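3.2 Sorting of household objects and the language of containers

The second part of the study concerns how speakers name shallow objects which hold other things. In May we visited 38 households in Skovlow and asked one adult in each to name the same set of objects, first alone and then in the presence of another family member. The interviews were carried out by Fasil Mekonnen and transcribed by Edmund Tomaszewski.
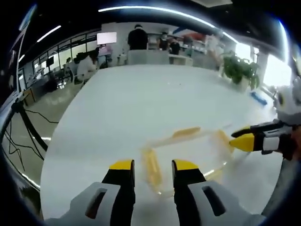 Earlier work on container words has mostly used drawings, and we think this has hidden some of the variation. A drawing shows the outline well but says little about material or depth. With real objects the speakers hesitate more. A light yellowish rectangular frame lying on a table, for instance, can be taken for the border of a picture or for the side of a box, and six speakers changed their answer after a second look. We kept both answers in the data — the first one is marked as primary.

The word "tray" was the most stable in the set. Only three speakers preferred another term, and all of them had grown up outside the town. For objects with a higher rim the agreement was weaker, and over half of the answers included an adjective such as "deep" or "low".

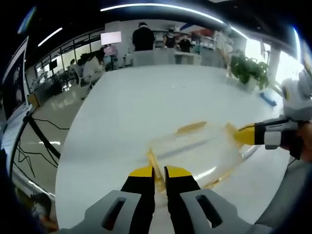

Figure 6. Shallow rectangular tray of clear plastic with an amber-orange tint, on a white table.

Colour was rarely mentioned in the first answer, but it appeared often when a second person was present. We suppose that the speakers then wanted to help the listener to find the object, as Rowbotham also proposed for kitchen words. This question is taken up again in Section 4.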